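Mundov play kitchen sets go on loan from February

FOR IMMEDIATE RELEASE

Grotness toy library is adding play kitchen sets to its loan shelves this February. 200 sets, all from Mundov, packed by hand. Pretend food, dishes, ketchup bottle, halved orange. Loan is 2 weeks, renewable once. Deposit £5, back when the set comes back complete.

Sets were laid out on the big white table on Thursday for checking before they go in thier bags.
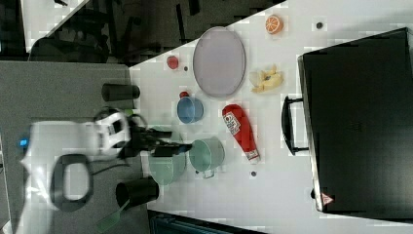
Missing pieces are what put families off borrowing, according to Edmund Wasilewska, and one lost orange half should never cost anyone a deposit. The library agrees. Spares will be kept at the desk, so just ask.

Colours vary a bit from set to set. Crockery is mostly pale greens and blues, easy to spot under a sofa. Food is sized for small hands, but not for under threes please.

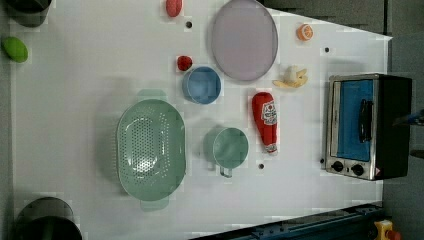 Wash in warm soapy water, dry, back in the bag. No dishwashers. Contents card goes in with every set, tick it off before returning.

Collection from Maddocks Hall, side door, from 9.30am. Members can can reserve by phone or at the desk.

Press contact: Iko Press Office, Grotness

ENDS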